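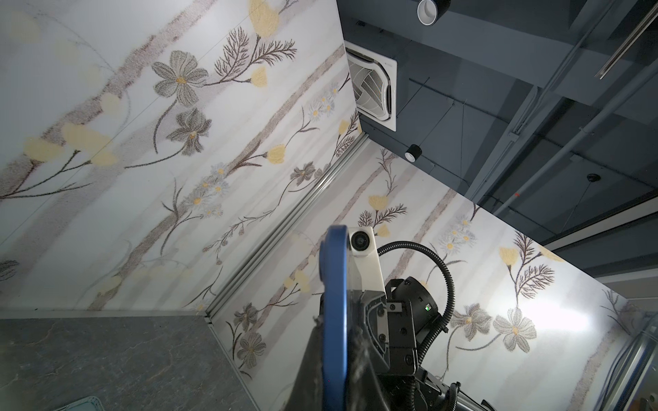 When I came to live in this country, I believed that a rented apartment should stay exactly as the owner left it. White walls, beige curtain, nothing on a nail. My landlord in the Orakzai building gave me a list of 13 rules, and I obeyed them as if they were law. For two years I lived like a guest. Now I think this was a mistake, and I see many of my friends make it too. A wall with big gray flowers and little white daisies is not to everyone's taste, I know. My sister would say it belongs to a grandmother. But a person chose it, and I prefer a choice I dislike to a white wall that means only "please return the deposit."

The deposit is of course the real subject. Mine was 500 dollars, and I protected it with great care. I did not hang my mother's embroidery. I did not put a shelf in the kitchen, so the spices stood in a box on the floor until December of the second year.

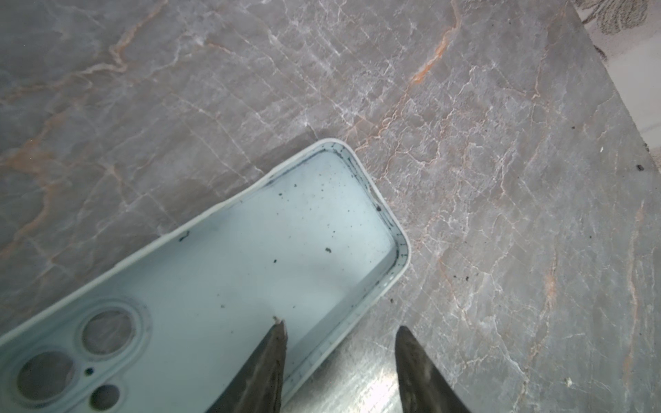

What did I save? When I left, the owner kept 131 dollars for cleaning anyway. I was angry for a week, and then I asked myself why I had not simply bought a can of paint.

I do not say that tenants should break walls. Ask first, write down the answer, keep the old curtain in a closet. In Skollmont, where I live now, the owner agreed to yellow paint in a conversation shorter than my tea. The can cost me 20 dollars, and the embroidery hangs beside the window.

Nusrat Dhanial
14/03/2018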